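Every spring the hall at Herkcombe fills up with displays, and every spring I come home thinking the same thing. Cut-out letters on a plain black cloth do the job better than a printed banner, and more of us should go back to them.

I have put up both. A printed banner from Huleck took almost 12 days to arrive last April, and by then the name of our stall had changed. It is still rolled up behind my wardrobe. A set of card letters can be shuffled about on the morning, and if one gets bent you cut another.

The cloth matters more than people think. White sheets show every mark and go grey under strip lights. Black hides the wall behind it and lets strong colours do their work: peach, yellow, pink, a bright blue. I would give each letter a darker outline of its own colour, so that it holds its shape from the far side of the hall. Pale letters without one go soft at the edges.

People complain about creases. I iron mine if there is time, and there usually isn't. Fold lines show on black cloth when the light catches them, and I have stopped minding. Visitors read the words. The same goes for letters that lean a bit. A ruler-straight row looks like a shop sign, and the Pryor catalogue will sell you one of those for a good deal more than the price of card.

What I do mind is furniture in front of the words. A clothes rail is a handy thing to have on a stall, but its bar tends to sit at just the height where the lettering goes. Either pin the letters higher or stand the rail to one side. I have made this mistake myself more than once — you work close up with the clips in your hand and never step back to the door to look.

Keep the wording short, too. One small word over three big capitals is plenty. At 20 paces a sentence is wasted, and the Gakusus leaflets on the table can carry the rest.
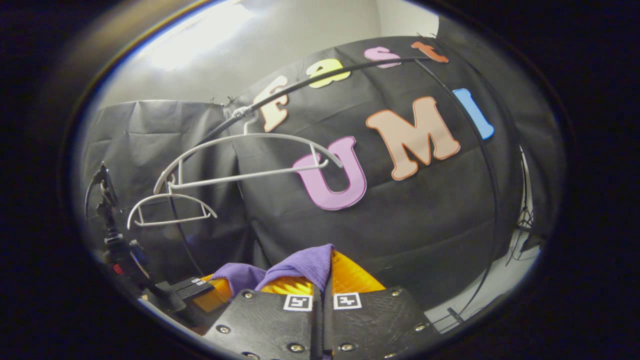
Huleck replied that a banner ordered in good time would outlast any number of card letters, and that 10 years of damp halls had put them off card for good.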